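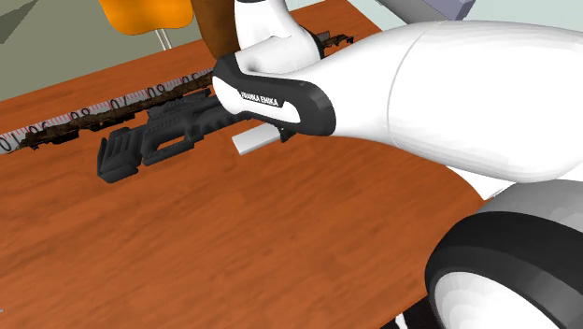 Went to the Holine open day last month and I'm still trying to work out what I was supposed to be impressed by. They had a manipulation demo going all morning, split between the real cell and a simulator, and the simulator got most of the floor time. That's the sim above, with the Franka arm holding its gripper just over a dark gray gun-shaped thing on a wooden table, and a long strip with red tick marks lying behind it. Pretty render, I'll give them that. The number on the slide was 80 percent grasp success on "unfamiliar household clutter." When I asked how many of those runs were on hardware, the guy moved on to the next slide.

torquewrench_tim wrote:
So what was the hardware number? Did you get one out of them at all?

Furkovlow (original poster) wrote:
Eventually. 50 real attempts total, and they wouldn't break it down by object. On the live side I watched 5 picks. Two were clean, one was a nudge and a second try, and on the other two the operator hit stop. This was before lunch, so maybe the afternoon crowd got a better show.

plina_88 wrote:
I was there in the afternoon and it went better than that. They'd changed something on the gripper over the break and I only saw one miss. You're judging a research group on a handful of tries in a noisy room with people leaning on the barrier. Sim is how everybody does this now. You can't run thousands of grasps on one arm without wearing it out.

Furkovlow wrote:
I don't have a problem with sim. I have a problem with "80 percent" in letters a foot high and the word "simulated" in the footnote. If I put a cycle time on a quote and it only held in the model, my customer would walk.

old_cnc_hand wrote:
Agree with the OP. And look at what's on that table. The gray thing is a decent test, I guess, long and blocky with ribs and slots all over it. But what about that brown ropey stuff with the little black hooks stuck along it? Anybody who has tried to get a robot to pick up rope knows that's where the trouble is. Did they ever grab that?

Furkovlow wrote:
Not while I was standing there. I asked whether it bends in the sim or if it's one rigid lump. Answer was "we're looking at that." So, a lump.

plina_88 wrote:
Or they're looking at it! You're filling in the blanks with whatever sounds worst.

Furkovlow wrote:
Fair. I'll take that one back. I don't know that it's rigid.

gripper_skeptic wrote:
What bugs me is friction. A plain parallel gripper coming down on a ribbed part like that, the real thing is going to snag or skate depending on which ridge you hit. Most sims I've used just give you one friction value for the whole object and call it done. Ask them about that next time.

torquewrench_tim wrote:
Was the Vasić booth there? They had a bin picking setup last year that ran on real castings, greasy and all. Slow as anything but it ran.

plina_88 wrote:
Yes, back corner by the coffee. Still slow – 20 seconds a part when I timed it. Nobody was watching, which is a shame.

old_cnc_hand wrote:
20 seconds on greasy castings beats anything on a screen as far as I'm concerned.

plina_88 wrote:
Depends what you're there for. I wasn't buying a cell, I wanted to see where the research is going. For that the Holine talk was worth the drive, and they did say the object set is going to be posted in November.

Furkovlow wrote:
If they post it, I'll download it and try a few on our arm at work. I have a 3D printer and a free bench. Happy to come back here and eat my words if I get anywhere near their number – but I want the rope one in there too.

gripper_skeptic wrote:
Print the gray one in two materials if you can. I'd bet you get different results from each.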